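Sunday, December 2, 2018

Back at the shared workshop for most of the day, working on the arm. I have called this build Oda since July and the name has stuck. 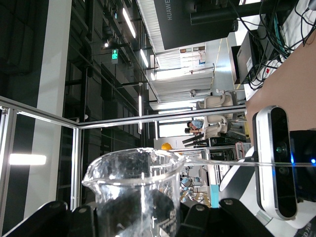
## Gripping glass

The fingers are black plates bolted together, and the two sides don't match. The left one is all angles and bolt holes. The right one is a larger piece I redrew after the first version flexed. A beaker is harder to hold than the plastic tubs I started with. Close too far and you worry about the glass, close too little and it slides.

I settled on a closing value of 444. At 484 the motor hummed and got warm, so I backed off. I may add thin rubber pads later.

## Depth sensor

It sits on a black block beside the gripper. Clear glass is poor for depth readings, and most of the beaker comes back as holes in the data. For now I type the beaker position in by hand and use the sensor only for the table and the aluminium rails.

## Cables

Still a mess on the wooden table. The Fakon driver board came with leads that are too short, so I made up 3 longer ones. Total spent on wire and connectors is 56 so far, which is more than I planned.

## To do

- Tidy the wiring by the black box
- Order the Troltach bearings for the base
- Try the beaker with water in it, over a tray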